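Clollent build, shared workshop
September 2022

Carried on with the two-arm table. Re-seated the wrist camera on the right arm and ran the cable back along the post with more slack. The Prakel script now loads both arms from one config file, so the old pair can go. Still 4 poses left to re-teach on the left side. Did the approach to the laundry basket first. The thick rim gives the fingers something plain to line up on, but the slots confuse the edge finder when the light is strong. 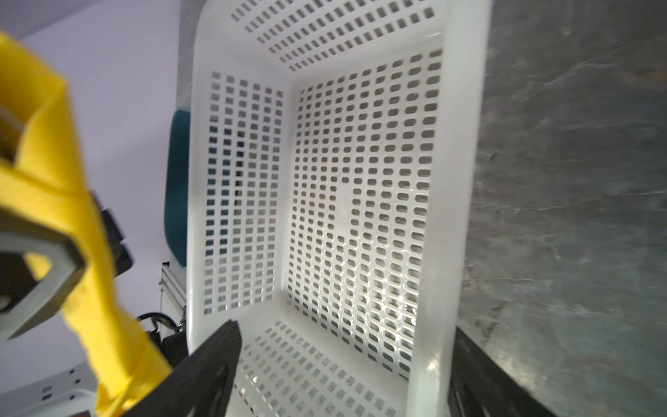
Wrist view, white basket, fingers at the near wall.

Lowered the exposure two steps and left the lamp where it was. Glare on shiny things is still the main problem - knife blades worst of all. For cutlery I want the left arm to work in the teal bin while the right one stays over the napkin side. Slow speed only until the limits are checked. 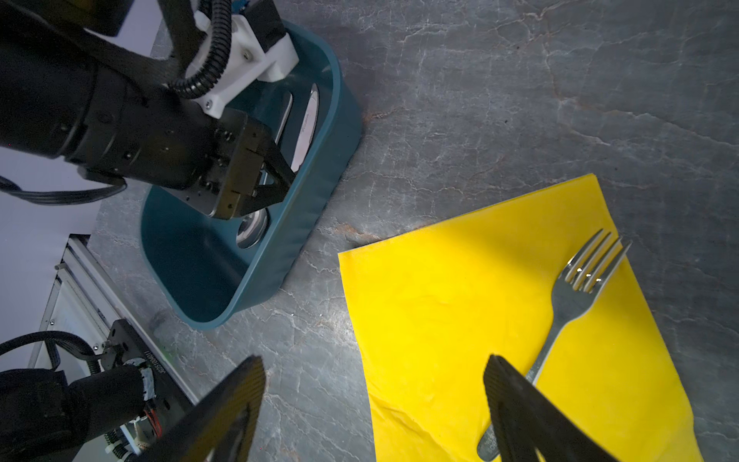
Oliwia Szczepańska thinks the left arm should come in steeper on cutlery and close on the handles, never the blades, and she would set the force limit before touching speed. Will try her angle next session. To buy: cable ties, M4 screws.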